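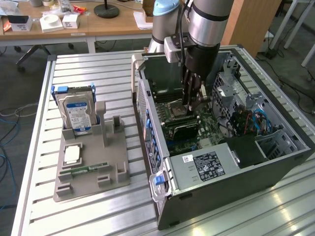
Unit 4: Reading a Limited Overs Scorecard

Course: Introduction to Sports Reporting and Match Data
Instructor: Cristóbal Urrutia
Notes revised 11/10/25

Please read these notes before the session and bring the printed scorecard of the match Westport against Piltier. We will use the same match for all exercises in this unit.

4.1 What the scorecard tells us

A scorecard is a summary of one match. It has the batting table, the extras, the total, the fall of wickets and the bowling table. Many students look only at the total and the highest score. For a match report this is not enough. You must be able to say when the match changed, and for this you need to read the tables together.

In the batting table, each line gives the name of the batter, how the batter was out, the runs, the balls faced, and the number of fours and sixes. The strike rate is runs divided by balls faced, multiplied by 100. If a batter made 34 runs from 40 balls, the strike rate is 85.

"Not out" means that the batter was still in when the innings finished. "Did not bat" is different. Please do not mix them in your reports, it was the most common mistake in the March assignment.

4.2 Extras

Extras are runs which are not credited to any batter. They are wides, no balls, byes, leg byes and, very rarely, penalty runs. Wides and no balls are charged to the bowler. Byes and leg byes are not charged to the bowler, so if you add the runs in the bowling table you will normally get a smaller number than the total of the innings. The difference should be equal to the byes, leg byes and penalty runs. This is a good way to check a scorecard which was typed by hand.

In our match Piltier gave away 17 extras. Of these, 10 were wides and the other seven were leg byes. The report in the club newsletter said that "the bowlers gave 17 free runs", and this is wrong. Think about how you would correct the sentence.

4.3 Fall of wickets and partnerships

The fall of wickets is written as score, dash, wicket number. For example, 61-2 means that the second wicket fell when the score was 61. In some countries the order is reversed and you will see 2-61. Choose one style and keep it through the whole report.

A partnership is the runs added between two wickets, with extras included. Westport lost the second wicket at 61 and the third at 148, so the partnership for the third wicket was 87. Tshepo Magagula made 52 of these runs. The rest came from the other batter and from extras, and you cannot know the exact division only from the fall of wickets.

4.4 Bowling figures

Bowling figures are written in the order overs, maidens, runs, wickets. The figures 10-1-38-3 mean ten overs, one maiden, 38 runs and three wickets. The economy rate is runs divided by overs, in this case 3.8.

Be careful with incomplete overs. When the table says 8.3 overs, it means eight overs and three balls. An over has six balls, so for calculation you must use 8.5. If you type 8.3 in a spreadsheet, your economy rate will be wrong.

4.5 Career numbers in a report

Readers like career numbers, but they need context. Magagula started the season with 2,942 runs for Westport in all limited overs matches. The old Nel yearbook gives only "more than 2,000", as it was printed two seasons before. Both statements can be correct. Always write the date of your source and which kind of matches are counted.

Exercises

1. Calculate the strike rate of every Westport batter who faced more than ten balls.

2. Add the runs in the Piltier bowling table and compare with the Westport total. Explain the difference in two sentences.

3. Write the opening paragraph of a match report, maximum 80 words. Mention the result, the most important partnership and one bowler.

4. Upload your paragraph to Markora before the next session. Put your name in the first line, not only in the file name.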